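Jun 10, 2019

Dye bench, Warkstead. Indigo vat no. 3, plus the leftover madder business.

Got in early to check the vat before Piyumi needed the sink. Surface flat, coppery skin on top, smell okay (sweetish, not rotten). Stirred it gently along the wall and let it sit. Color under the skin was yellow-green at the edges and more plain green in the middle so it's probably hungry again. Gave it a spoon of fructose and left the lime alone. Last time I added both at once and then had no idea which one did the job.

pH strip says 10, maybe a bit over. The strips from Hurkerar are hard to read once the dye gets on them. Nusrat wipes hers on the back with a wet tissue first. Tried that, better.

Samples

Wool, the Millateo undyed 2-ply, skeins tied loose in four places. Cotton, the old sheeting Mitali washed for us. All of it soaked overnight in plain water. Forgot to put the linen in to soak so linen is skipped today, do not let me forget again.

Dips:
first dip, 3 minutes, air until no more green
second dip the same
third dip 3 minutes for half the pieces only
rest of them stay at two so we have something to compare

Cotton after two dips is a mid blue, quite even except where I had my thumb. Wool much darker after one than I expected. It grabbed. Wool also feels a bit harsh already and I think the vat is too alkaline for it, should really be a seperate vat for wool and I've said so since October. Debashish thinks rinsing in water with a splash of vinegar is enough. Did half the wool his way and half in plain water. Will feel them blind when dry, somebody else has to hand them to me.

Temperature

Kept the vat at 26 on the warming mat. Emiliano's notes have it much warmer for the first week and then room temp. Not sure it matters this late. What did matter, I think, was the lid. Lid was left off over lunch and the skin had gone dull when I came back, and the dip after that was paler. PUT THE LID ON. Going to write it on tape and stick it on the handle.

Madder

Leftover bath from the batch Emiliano made up, strained through the old curtain. Heated slowly on the small burner. Want it under 70 and it went to 81 while I was on the phone with Yordanov about the alum order, so that bath is probably going to give brown. Dyed three test strips in it anyway. Yes, brown. Nice brown to be fair, sort of brick with the life taken out of it. Mitali wants them for the sample book so not wasted.

Yordanov says alum ships this week. They said that before. If it isn't here by the time the madder roots are ground we use what's left in the blue tub, I weighed it and there's enough for the small wool batch at 18 percent weight of fiber but not for the cotton. Wait, 18 looks high for wool. Checked the book, Emiliano uses 18 on purpose for the hand-spun with a lot of grease still in it. For the scoured stuff go back to our usual number, it's on the inside cover.

Scouring

Piyumi's fleece still greasy at the tips after two washes. Water beads on it. No point dyeing that, it'll come out spotty like the last lot. She's doing a third wash hotter, no agitation, and swapping the detergent. I said take it out before the water cools or the grease goes straight back on. She knew that.

Light test

Strips from spring came down off the south window. Weld has held up fine. The onion skin faded badly on the uncovered half, more than I'd have guessed, and the avocado went from pink to a kind of tan. Indigo no change that I can see. Taped them all in the book with the card still on so the line shows. Next round should have the same strips with an iron dip, Nusrat's idea – she thinks the iron will hold the onion skin a bit. Could be. It'll also make everything olive.

Odds and ends

Big steel pot has a pinhole near the handle rivet. Fine for rinsing, not for heating.
Gloves: only mediums left and they tear on me. Order large.
The drying line over bench two sags, wet wool ends up touching the table and picks up whatever is there. Needs to be moved up a hand or so.
Labels – pencil on Tyvek is the only thing that survives. The marker ran AGAIN and I now have two skeins I can't tell apart, both are from vat 3 but one is two dips and one is three. Guessing the darker one is three, obviously, but that's no good for the book.
Lime tub nearly down to the bottom, put it on the list with the gloves.
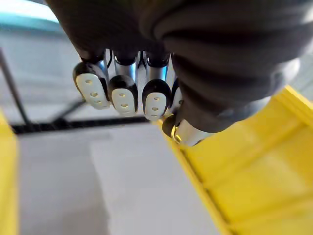
To do next

Soak the linen tonight.
Check vat 3 first thing, before stirring, write down the skin color.
Ask Debashish for his vinegar amount, he only ever says a splash.
Start a second vat for wool in the white bucket, lower pH, fructose and less lime.
Iron dip strips, cut and label BEFORE they get wet.
Call Yordanov if no alum.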